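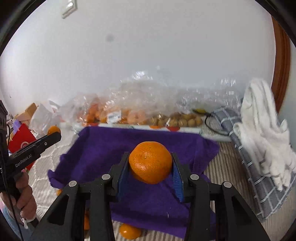 Réka Csonka
Moderator, Masonry and Facades

Flor Guzmán wrote:
Dating a row of eight brick houses in Wistby. The deed search stops at a Lorkcombe lot sale with no year. Front walls are Flemish bond, party walls common bond. Lintels are flat brownstone. I read that as 1830s.

Réka Csonka wrote:
Bond alone won't date it. Is there a header course in the party walls, and at what interval?

Flor Guzmán wrote:
Every eighth course. Joists are 20 inches on center, sash sawn.

aqeel_l wrote:
Sash sawn fits the 1830s but doesn't exclude 1850. Small mills kept those saws a long time. Check the nails in the subfloor.

Fergal Coughlan wrote:
Disagree on the lintels. Two houses on that row had the fronts rebuilt after a fire, and the brownstone came in then. Look at the mortar at 96 inches above the sill. The joint profile changes.

Flor Guzmán wrote:
It does change, but on all the houses. I took that as a construction break between seasons.

Fergal Coughlan wrote:
Possible. I'd still want a sample from each side of the joint.

Réka Csonka wrote:
Get the nails first. Cheaper than mortar analysis. Post the head type and shank taper.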